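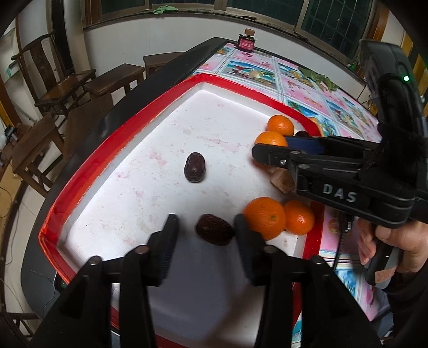 Trastness Hall – Kitchen and Dining Room Safety Checklist
Inspection date: March 13, 2026
Inspected by: Áine Mac Mathúna
Reviewed by: Éabha Ó Dubhghaill
Areas covered: main kitchen, dry store, dining room, rear service corridor
Previous open items: fan belt guard, corridor lighting, first aid restock

Ratings: OK = meets the requirement. MINOR = correct before the next inspection. MAJOR = correct before the area or item is used again. N/A = not present.

Section A. Food storage

A1. Walk-in cooler air temperature at or below 40 °F – OK
Display read 37 °F. Probe at the back of the middle shelf read 38 °F.

A2. Freezer at or below 0 °F – OK
Light frost on the left door seal. Seal closes fully.

A3. Raw meat stored below ready-to-eat food – OK

A4. Prepared food labeled with contents and date – MINOR
Two tubs in the cooler had a date and no contents. Both were opened, identified as cooked rice and relabeled during the visit.

A5. Dry goods at least 6 inches off the floor – MINOR
One sack of flour on the floor beside the Idberg shelving. The bottom shelf was full. Older stock needs to be rotated forward.

A6. Whole fruit checked and damaged pieces removed – OK
Oranges and dates sound. Dates are bought with pits in and the menu card says so. Keep that line on the card when it is reprinted.

A7. Evidence of pests – OK
Traps 1 through 16 checked, all clear. Trap 9 has been moved behind the flour bin and the trap map should be changed to match.

Section B. Cooking line

B1. Range burners light and hold flame – OK
Rear left is slow to light. Clean the port.

B2. Gas shutoff reachable and labeled – OK

B3. Hood filters clean and seated – MAJOR
Center filter was in backward, leaving a gap along the top edge. Grease had collected on the duct collar. Range taken out of use until the collar was wiped down and the filter reseated. Closed on site, returned to service the same morning.

B4. Hood suppression system tag in date – OK
Serviced by Privley. Pull station clear.

B5. Fan belt guard – OK
Open item from the previous inspection. New guard fitted with four bolts, all tight. Closed.

B6. Slicer guard and interlock – OK
Motor does not start with the guard off. Tested three times.

Section C. Cleaning and handwashing

C1. Hand sink hot water – OK
Reached 104 °F at the tap.

C2. Soap and paper towels at each hand sink – MINOR
Towel dispenser by the rear door empty. Refilled.

C3. Dish machine final rinse at or above 180 °F – OK
Gauge read 183 °F.

C4. Chemicals stored away from food and labeled – OK
The Soriano degreaser is now in the locked cabinet. Data sheet is the old revision – replace it.

C5. Cutting boards – MINOR
Green board deeply scored. Discard it and issue the spare.

Section D. Dining room

D1. Exits clear and unlocked – OK

D2. Posted occupancy limit matches room layout – OK
Limit is 153. The seating plan is within it with the side tables out.

D3. Folding table locks – MAJOR
Table 19 will not lock on the window side. Tagged and moved to the workshop. Table 23 was stiff but locks.

D4. Table coverings clear of the floor and walkways – OK
Cloths on the serving tables should be clipped at the corners if they hang below knee height.

D5. Floor surface – MINOR
Lifted tile edge near the water station. Taped for now. Tape is a temporary fix and will be marked down if it is still there next time.

D6. Emergency lighting – OK
Test button held for 30 seconds on each unit.

Section E. Corridor and first aid

E1. Corridor lighting – MINOR
Still open. One tube replaced, the other flickers – probably the ballast.

E2. Extinguishers charged and mounted – OK

E3. First aid kit – OK
Burn dressings and blue bandages restocked. Closed.

Reviewer comments (É. Ó D.)

B3 was also marked in the fall, on a different filter. Paint an arrow on the front face of each one. I want this done before the next deep clean.

D3: do not return table 19 with a replacement pin only. The bracket is bent as well.

E1 has now been carried over once. Book the electrician and write the visit in the log.

A5 and C5 can be signed off by the shift lead. Everything else marked MINOR comes back to me.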